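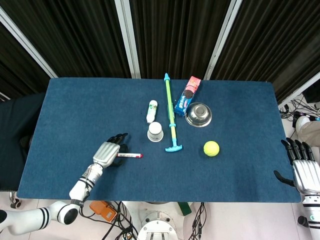
The Jukater hand is a five-fingered, tendon-driven gripper sold in left and right versions, and the seller says it will replace a parallel gripper for most bench work. We stock it, so take it as given that we'd like to sell you one. We also take returns, and we'd like fewer of those, so this page is longer than the one in the maker's catalogue. We ran a pair on white arms over a felt-type mat with the sort of things customers say they want picked up: a tennis ball, a steel bowl, a paper cup turned upside down, a box of Oreos, a small plastic bottle on its side. The slim marker with the red cap, held sideways under a palm-down hand, is the grasp the brochure likes best. It's a fair grasp. It is also a kind one, and you should ask to see the others before you order.

Sold by Prondevstead, bench automation and spares
Page last revised 26 April 2020

What you get

One hand, left or right, with silver-grey back plate and black fingers
Wrist flange and four screws
Power and data lead, 1.5 m
Controller card (Skastine, see below)
Printed quick start, which is out of date. Use the PDF.

Not included: arm, power supply, fingertip spares, emergency stop. The fingertips wear, so put a spare set on the same order and save yourself the freight.

What the maker claims, and what we think

"Grasps any household object." No. Any household object that suits it, in a position that suits it, with someone patient at the controls. A marker, a ball, a cup the right way round with a clear approach from the side: good. A shallow bowl has to be taken by the rim, and polished steel doesn't give the tips much to bite on. Anything flat on a hard surface is a poor bet. A soft mat helps because the fingertips can press into it a little and get underneath. If your real work surface is laminate or stainless, test on laminate or stainless. We've had two customers who tested on something soft and then wondered where their results went.

"Human-like dexterity." The fingers curl nicely. The thumb opposes in one plane and a bit of another. If your task needs an object rolled between the fingers or shifted from fingertips to palm, you will be writing that yourself and it may not come off.

"Plug and play." If you have the Skastine card, the matching firmware and an arm on our supported list, it comes up on the first try. Change any one of those and allow a day.

"Quiet in operation." True enough. The arm will drown it out.

Our numbers

Mass of hand, with flange: 61 dekagrams, or 610 g if you'd like it in units you'll use
Full close from full open: 1.3 s at default speed
Working grip span, thumb to first finger: 106 mm
Cable bend radius at the wrist: 14 mm minimum, and please believe it

The span is the figure to look at. On paper it clears a tennis ball easily. In practice the usable part is smaller than the quoted part, as the last stretch of travel at either end has hardly any force behind it. Debashish Patwary, who runs our test bench, measures every demo unit and will send you the sheet for the one you're buying if you ask. The maker's sheet gives a single typical curve with no tolerance on it. We've asked for one.

Compared with the Majumder two-finger

We sell both, and the two-finger costs less than half as much. For most people who ring us it's the better buy.

Boxes and cartons: Majumder. Two flat pads on two flat sides. The Jukater will hold a biscuit box, but with one standing at an angle you spend your time fussing with the wrist.
Round things: Jukater, by a fair margin. A ball tends to squirt out of flat pads unless you fit the cupped ones.
Pens, markers, sticks: close. The Jukater lets you point the thing somewhere useful once it's held. The Majumder picks it up quicker.
Paper cups: Majumder with the force limit on. The Jukater can do it, but its force reading at the low end is too noisy for us to trust with anything that crushes.
Bottles lying down: either, if the label isn't slippery.
Repairs: Majumder. Two screws and a pad. A tendon change on the Jukater took us most of an afternoon, and we had done it before.

Where the five-finger hand does earn its price is teleoperation. If a person in a glove or a headset is driving, the mapping from their hand to this one is far easier to learn than pinching with two jaws. Sajib Sheikh on our phones was the loudest doubter in the building and he came round on this point after a morning with it. On autonomous picking he hasn't budged, and neither have I.

Running a pair

Left and right units are mirrored in hardware but the early firmware wasn't mirrored in software, so the thumb command on a left hand came out reversed. Version 13 fixed it. Check before you power up two together — a thumb driven backwards into its stop will strip the tendon, and that's not covered.

Mind your cables too. Two arms, two hands and a head camera make a lot of black cable, and it all ends up on the floor. Sort the strain relief before you start recording anything you care about.

A head-mounted camera looking down at the table is a sensible setup with this hand, with one catch. When the palm faces down, the back plate hides the thumb, and the thumb is the digit you most want to see. Budget for a wrist camera as well. The mounting holes on the back plate are M2 and shallow, so don't overtighten.

Who should buy it

Teaching labs, teleoperation groups, anyone who needs tools held by the handle. If you're moving cartons or filling trays, get the Majumder and spend the difference on a decent force sensor.

Warranty and returns

Twelve months on motors and card. Ninety days on tendons. Nothing on fingertips. Unused hands can come back within 14 days in the original foam, less freight. If you'd sooner try before you buy, bring your own objects to the bench and we'll run them while you watch. Phone ahead. Demo units are also hired out, and both are booked through to June.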